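Dornau Extends Opening Hours of Public Workrooms

DORNAU – The town of Dornau will keep its public workrooms open until 9 in the evening from November, the town office announced on Monday. The decision concerns all 5 rooms, including the two in the Otorar district which until now closed already at 6.

The workrooms are used by residents who need a table, good light and electricity for a few hours and do not have enough space at home. A place can be reserved by telephone or at the desk of the town library. The price remains the same: 3 euros for an evening, and free of charge for pupils and for people over 65.

According to the town office, the rooms in the center were full on most evenings last winter, and many requests had to be refused. In a survey made in spring, 98 residents answered the questions about opening hours. The largest part of them asked for later closing, and a smaller part wished for opening on Sundays. Sunday opening is not planned at the moment, because the heating in two of the buildings is switched off on that day.

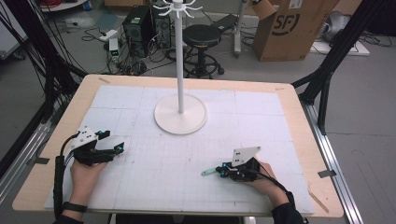 A wooden table covered with a white mat with a grid. The longer hours will apply to all workrooms.

The town council approved the additional costs at its last meeting, with 21 votes in favor. The money will be taken from the budget for public buildings and will pay for evening staff, cleaning and electricity. Some members of the council had proposed to raise the price for an evening, but this proposal did not find a majority.

Bus line Nosetia, which connects Otorar with the center, will also have a later departure. The last bus will leave from the stop in front of the library at 9:20 in the evening, so that visitors have time to put their things away and walk to the stop. On Saturdays the timetable is not changed.

Residents who already have a reservation for the winter months do not need to do anything. Those who want to stay longer than their present reservation allows should inform the library desk at least one day before. Groups of more than six persons must still make a written request.

The neighboring town of Ye, which closed its own workroom two years ago, has asked Dornau if its residents may use the rooms for the same price. The town office said that an answer will be given after the first month with the new hours.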